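Fruit shelf opens at the Prorness community hall

By Filipa Rocha, 31 Mar 2020

The community hall in Prorness has a new place for fruit. A white shelf with open cubbies now stands against the wall of the side room, and people from the neighbourhood may take a piece from it when they come in, without paying and without signing anything.

The idea came from the Gondville food group, which already runs a weekly bag scheme in the same building. In the bag scheme each household receives a mixed selection, and the members told the group many times that part of the fruit was given away again or left at home. One family does not eat pears, another has a child who eats only apples. With the shelf, each person can choose.

The shelf itself is second-hand. It was bought from Etell, the office furniture shop on the road to Araya, which was clearing its store. The group paid 107 euros for it, and the delivery was included in this price. It has four columns of open cubbies, wider than it is tall, and the top is left flat.

The rule for filling it is simple – one piece in one cubby. The group tried first with full bowls in another room, but the fruit at the bottom was pressed by the fruit on top and became soft. A single apple on a white board is also easier to check. If it has a brown spot, this is seen at once from the door.

For carrying the fruit there is a red plastic basket with open sides, so that small leaves and dust can fall out. The basket is light enough to be held in one hand while the other hand is placing or taking the fruit.
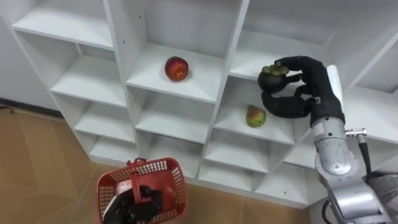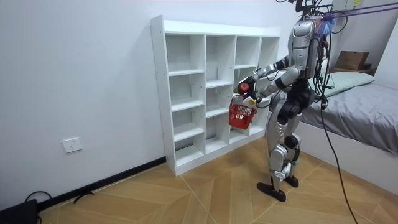
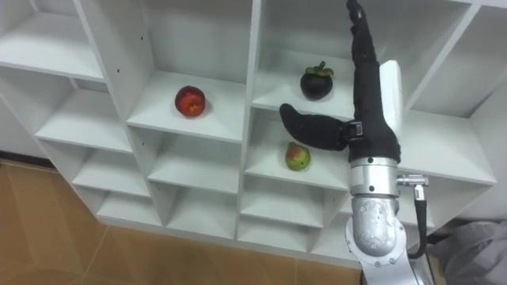
Apple, nectarine, pear and mangosteen were among the fruit at the white shelf.

What is on the shelf

The selection will change with the season and with what the suppliers can offer. Apples and pears will be there for most of the year. The more unusual fruit is bought in small quantities, and it is the mangosteen which has brought the most questions until now. It has a thick, very dark purple rind and a green leafy cap, and many visitors did not know how to open it.

The group gives this advice. Hold the fruit with the cap upwards and make a shallow cut in the rind, all the way round the middle. Then turn the two halves gently in opposite directions and lift off the upper one. Inside are white segments, which are eaten with a spoon or with the fingers. The rind is bitter and should not be eaten. Its juice leaves stains on cloth that are difficult to wash out, so it is better to open the fruit over a plate.

The nectarines will be more plentiful in August, when the group hopes to buy directly from two growers near Araya. Nectarines and pears that are still hard should be kept at room temperature at home for a few days, and put in the fridge only when they give a little under the thumb.

Cost and opening hours

The hall association has set aside 400 euros for the first period of the project. This is enough for up to 23 weeks, if the prices stay as they are now. After that the group will decide whether to continue in the same form or to ask for a small contribution from those who can pay it.

The side room is open in the mornings from 9 to 12, and also on bag scheme afternoons. Visitors are asked to wash their hands at the sink in the corridor before they choose, and to take the piece that they have touched. Fruit from private gardens is welcome too, but it should be handed in at the desk and not placed directly in the cubbies – the group wants to look through it first.

A second shelf for bread and dry goods was also discussed at the last meeting. There is room for it in the hall, but the members did not agree on who would clean it, and the question was moved to the next meeting.

Those who want to help with filling the shelf in the mornings can leave their name and telephone number at the desk of the hall.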